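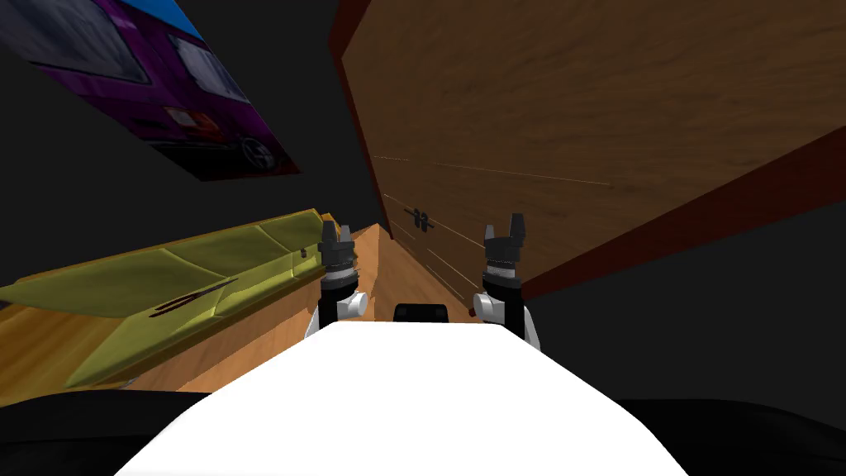
Shafiq Siddiqui wrote back that anyone with sense would buy the second arm first and worry about the simulator later. I have been stewing on it since August. My simulated robot has two arms, a cabinet to face and a floor that never needs sweeping. The real one, which I call Batlow, has one arm and 105 screws in a jar.

He has a point – software is a wonderful place to hide from a soldering iron. But a mistake in there costs me an evening, and my last mistake in the workshop cost 200 dollars and a good chair. Build it twice, I say, and do the cheap one first. Shafiq can lend me his chair.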